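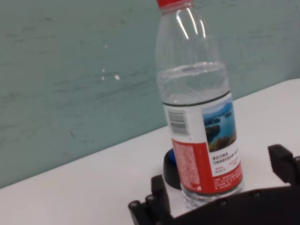
Week 6 notes: Where does a town get its water?

Okay, so last time we left off with the spring at Hutmont, and I promised I'd get to who paid for the pipes. The short version is that everybody argued about it for years (my favorite part of this whole course!).

The oldest record we have is from 1444, when the town had one public well and a rule against washing hides in it. By the time the Crichton reservoir was built there were some 3000 people living downhill of it, and most of them still carried water home by hand. Think about that when you do the reading. A full bucket is heavy, and it was mostly kids and women doing the hauling.

Words to know for the quiz: watershed, aquifer, head (meaning pressure, not the thing on your neck), standpipe.
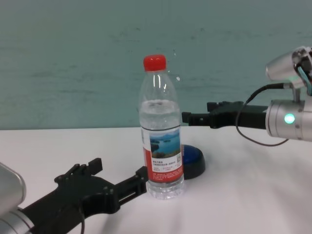

Bottled water, with a lake-and-hills sort of view on the label.

Which brings me to bottled water. I want you to look at how it's sold to us. Labels love scenery, and scenery tells you very little about the source. Find the small print on any bottle at home and write down what it says about where the water came from.

Reading for next week: Koval, chapter 3, and the Atallah handout on well rights, pages 36 to the end. Karthik Cassim has spare copies if you lost yours.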